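Registro de incidencia 152 - Wifi que se cae en la segunda planta
Equipo: router Kestoveo con dos repetidores Fenditz
Abierta: viernes, 21 de febrero
Estado: en observación

Vale, abro esto yo misma para que quede todo junto, que la última vez lo fuimos contando por mensajes sueltos y luego no había quien encontrara nada. El resumen: en la segunda planta de la pensión el wifi se cae cada dos por tres. El móvil sigue enseñando las rayitas de cobertura, tan contento, pero no carga ni una página. Abajo, en recepción, todo va perfecto.

Lo primero que hice fue lo de siempre, apagar y encender. Router fuera de la corriente, un café, router otra vez. Aguantó 15 minutos y vuelta a empezar. Luego me subí con el portátil a las habitaciones del fondo y me puse a hacer pruebas de velocidad como una loca.
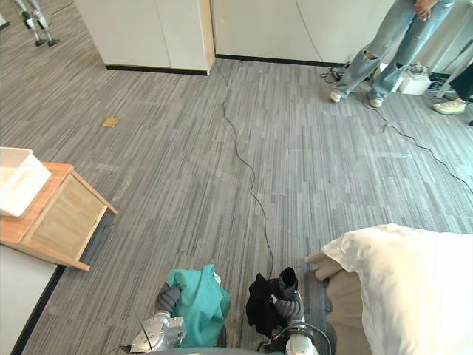
En el pasillo la cosa iba bien, pero en cuanto cerraba la puerta de la habitación el portátil se quedaba pensando. Probé con cable directo al repetidor y lo mismo, así que descarté la tarjeta del portátil. El móvil hacía exactamente igual.

Llamé al soporte de Chauhan, que son los que nos llevan la línea, y me hicieron una prueba desde allí. Según ellos la señal llega limpia hasta el router y el problema es nuestro, de puertas adentro. Me lo esperaba, la verdad, pero por lo menos una cosa menos. Me dieron estos pasos y los fui haciendo en orden:

1. Entrar en el panel del router y mirar el canal. Estaba en automático y saltaba cada poco, lo dejé fijo en el 11. Mejoró un pelín en el pasillo, dentro de las habitaciones nada.

2. Separar las redes de 2,4 y 5 GHz, cada una con su nombre. Un rollo, porque ahora hay que cambiar los cartelitos con la clave, pero así se ve a cuál te conectas. La de 5 se pierde en cuanto hay una pared de por medio - la otra llega, pero se cuelga igual.

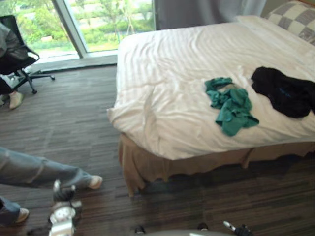

3. Actualizar el firmware de los repetidores. El primero, sin problema. El segundo me daba error al terminar, tres intentos seguidos, siempre en el mismo sitio. Al cuarto lo conecté por cable al portátil y entonces sí que entró.

4. Mirar las direcciones IP. ¡Y aquí salió la cosa! El segundo repetidor estaba repartiendo direcciones por su cuenta, además del router. O sea, dos aparatos dando números a la vez y los móviles sin saber a quién hacer caso. Por eso salían las rayitas y no había internet.

Le quité el servidor DHCP al repetidor, lo puse en modo punto de acceso y reinicié todo desde el principio: router, primer repetidor, segundo repetidor, esperando a que cada uno tuviera la luz fija antes de encender el siguiente.

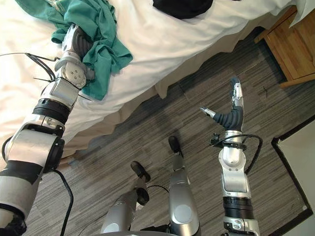

La cama, con la tela verde encima de la sábana blanca.

Después de eso dejé un ping corriendo en el portátil casi 2 horas y no se perdió ni un paquete. También puse una serie en el móvil con la puerta cerrada y ni un parón. Yo ya estaba por bajar a celebrarlo, pero la otra vez también canté victoria antes de tiempo, así que dejo esto abierto unos días.

Cosas que quedan pendientes:

- Cambiar los carteles de la clave en las habitaciones.
- Comprobar si la tele Kendden del comedor se conecta sola a la red nueva o hay que meterle la clave a mano (apuesto por lo segundo).
- Guardar una copia de la configuración, que en mayo se nos borró entera con un apagón y tuve que hacerla de memoria. 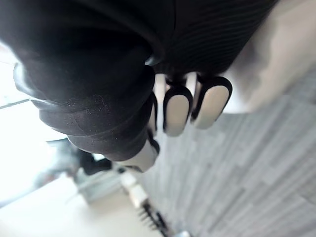 La mano negra y las puntas blancas de los dedos, muy de cerca.

Si se vuelve a caer, apuntad por favor la hora, la habitación y a cuál de las dos redes estabais conectados, y lo escribís en este mismo registro. Y no reiniciéis el repetidor del fondo sin avisarme antes, que quiero mirar qué dirección tiene el móvil cuando falla.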